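Learning to nap, badly

10 June 2021

My grandmother could sleep anywhere. She once slept through a wedding in Relthorpe, sitting bolt upright in a hat, and woke up for the cake. I had assumed the gift ran in the family and would arrive at about the same time as the reading glasses. The reading glasses came in March.

So I've been teaching myself to nap. The book I bought on the subject is 398 pages long, which should have done the job on its own. It recommends 15 minutes, flat on your back, in a darkened room, after lunch and before three. I have a settee that is a foot too short, curtains the colour of weak tea and a neighbour who is learning the cornet.

Week one went as follows. I lay down. I thought about whether I'd replied to the dentist. I thought about the dentist generally. I got up and replied to the dentist, who it seems I had replied to in May. On the second attempt I set an alarm and then spent the whole time waiting for it, like a man at a bus stop.

By the second week I had an eye mask (lavender, a mistake, I smelt like a drawer) and was managing to drop off on two days out of five. The trouble then was getting back. On the Tuesday I slept for 54 minutes and came round with no idea what year it was or whether I had children. I made toast as though somebody had told me about toast once.
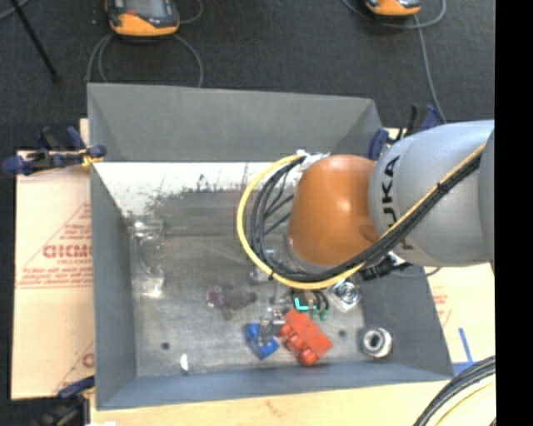
Gladys Villanueva wrote in after my last post to tell me I was going about it all wrong. You must never lie down, she says. You sit in a hard chair with a bunch of keys in your hand, and when you nod off the keys drop and wake you, and you've had exactly as much sleep as you needed. She has done it every afternoon since she moved to Musberg and has never felt better.

I tried it with the car keys. They landed on my foot. I tried it again with slippers on and the keys went down the side of the chair without a sound, so I slept until the cornet started.

My sister Onyeka thinks the whole business is daft and that I should go to bed earlier. I go to bed at ten. I'm simply not asleep until up to 4 hours later, lying there wide awake and beautifully rested from my nap.

I'm giving it until the end of June. The book has a chapter on hammocks, and there are two apple trees in the garden that look nearly strong enough.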